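How to Label Plant Pots and Garden Markers So the Writing Lasts

By Arvid Sundqvist 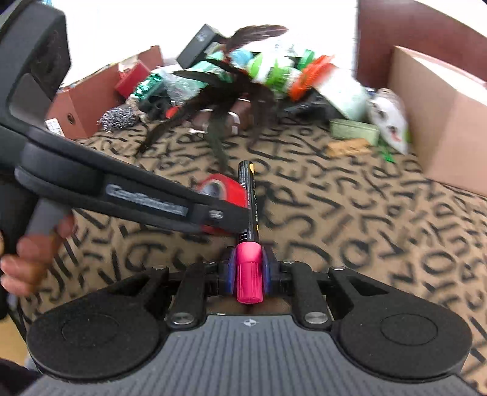 A paint marker with a pink cap and a black barrel.

Most plant labels fail in the first season. The ink fades, the label snaps, or the writing comes off with the first bit of mud. I label a lot of seedlings every year for the spring sale in Vavville, and this is the method I have settled on. It works on plastic tags, glazed pots, terracotta, slate and smooth stones.

What you need

An oil-based paint marker, medium or fine tip
Tags, pots or flat stones
Rubbing alcohol and a clean rag
Fine sandpaper, 220 grit or close to it
Scrap cardboard
Clear outdoor varnish (terracotta and stone only)
A pencil

Water-based paint markers are easier to clean up and fine for indoor pots. For anything left out in the rain, buy oil-based. The barrel should tell you which kind you have. Ordinary permanent marker is not a substitute. Mine went from black to pale brown by July.

Step 1: Clean the surface

Wipe plastic and glazed pots with rubbing alcohol and let them dry. New plastic tags need this too, even if they look clean. Scrub old terracotta with a stiff brush and plain water, then leave it indoors for two days. Clay holds water longer than you would expect, and paint put on damp clay will lift.

Step 2: Sand lightly

Go over shiny plastic a few times with the sandpaper, just enough to dull it. Wipe off the dust. Skip this for terracotta, slate and rough stone. On glazed pots I don't sand either, as the scratches show around the letters.

Step 3: Start the marker

Read the instructions on your marker first, as they vary. For the usual pump type:

Shake it with the cap on for a full minute.
Take the cap off and press the tip down on the cardboard, then release. Repeat until the paint reaches the tip.
Draw a few lines on the cardboard until they come out even.

Never pump the tip on the pot itself. It can let go of a large drop all at once. Open a window, too. Oil-based paint has a strong smell and the fumes are not good for you in a closed shed.

Step 4: Write

Pencil the name in first if you are working on a curved pot. Write slowly, in capitals, and lift the pen between letters. Long names can be shortened, but keep the variety. "Tomato" is no use in June when you have four kinds.

On stick-in tags, start at the top and write down toward the point. Leave the bottom third blank, since that part goes into the soil. I put the sowing date on the back.

If you make a mistake on plastic or glaze, wipe it off right away with alcohol. On clay you will have to let it dry and sand it back.

Step 5: Let it dry

The paint is usually dry to the touch in a few minutes, but don't handle it much that day. I lay tags on a baking rack overnight. If you want a second coat on pale colors, wait until the first is fully dry or the tip will drag it off.

Step 6: Seal clay and stone

Brush one thin coat of clear varnish over the writing and a little past it on all sides. Test it on a spare piece first. Some varnishes soften the paint and smear it, and you want to find that out on a broken pot. Plastic tags don't need sealing.

How long it lasts

Last January I checked the 71 tags still in the beds from the year before. All but 2 could be read without squinting. Those two had been written on tags I hadn't wiped down.

Storing your markers

Push the cap on until it clicks and keep the markers flat. If a tip dries out, try pumping it on cardboard a few times. Many tips pull out and can be turned around or replaced, but hold the marker upright and cover the table before you try.

Reusing tags

Old writing comes off plastic with nail polish remover and a rag. Test one tag first, because acetone will cloud or melt some plastics. Wear gloves. Rinse the tags in soapy water, dry them, and start again at Step 1.

Updated 10 September 2024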